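Petitions and what councils do with them: Bastport and Gedville
Project report, Local Government seminar, spring term
Group: Cuiping Yin, Ronja Moen, Hatsue Katayama
Supervisor: Hervé Joly

1. What we wanted to find out

If people in a town sign a petition, does the council have to answer it? And if it answers, does the answer say anything? We picked two towns close enough to visit. Both let residents send petitions to the council, both have rules on paper. Rules are different though, see section 3.

2. What we did

Read council minutes going back to February. Made a list of every petition mentioned, 12 in total. Ronja did Gedville, Cuiping did Bastport, Hatsue did the coding sheet and then redid it after we changed the categories halfway through (should have settled those first). Categories: no reply, reply with no commitment, reply with a commitment, vote held.

Sheet was kept in Zonetti, the survey tool the department pays for. Exporting was slow and the dates came out in the wrong order, fixed by hand.
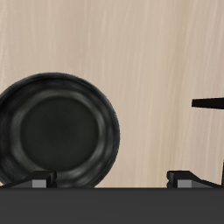 Fig. 1. Frying pan, empty, computer render.

3. The rules

Bastport: the clerk reads the title of the petition aloud at the next meeting. After that no deadline. Gedville: written reply within two months, and a vote if enough signatures are valid. The two-month rule comes from the Renaud motion, named after the councilor who brought it. Passed narrowly. We could not find a recording of the debate, only the minutes, and they are short.

4. The night bus petition

Biggest one on the list. Gedville, asking to keep the late bus to the station. 2,829 signatures handed in, 1,746 of them counted as valid. Most of the rest were struck out because the signer gave no home address. The form has a line for it but its in small print on the back page. We think this matters more than the final vote, which went against the petition.

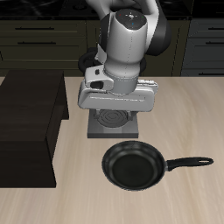
Can someone who lives outside Gedville sign a petition there?
Only residents' signatures are counted. Anyone can write to the council separately, but a letter does not go toward the total.

5. Interview

We spoke with Solange Lebrun, who organized the bus petition. One hour, notes only, she did not want to be recorded. Main points: the clerk's office was polite and quick on the phone. The written reply arrived on the last day allowed. She had not known about the address line until after the count. She would do it again but would check the forms at the table as people sign.

Bastport clerk did not reply to our two emails.

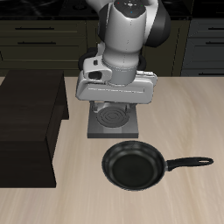
Fig. 2. White and dark gray robotic arm over a wooden countertop, computer render.

6. Results, short version

Gedville answered all of its petitions in writing. Bastport answered fewer, and its answers were mostly one paragraph thanking residents for thier interest. Commitments were rare in both towns. A deadline seems to get you a reply, we can't say it gets you a different decision. Too few cases for that.

7. Problems

Minutes are not written the same way in the two towns so some coding is guesswork. Hatsue and Ronja disagreed on two petitions, both marked in the appendix. Next time: three towns, and call the clerks early.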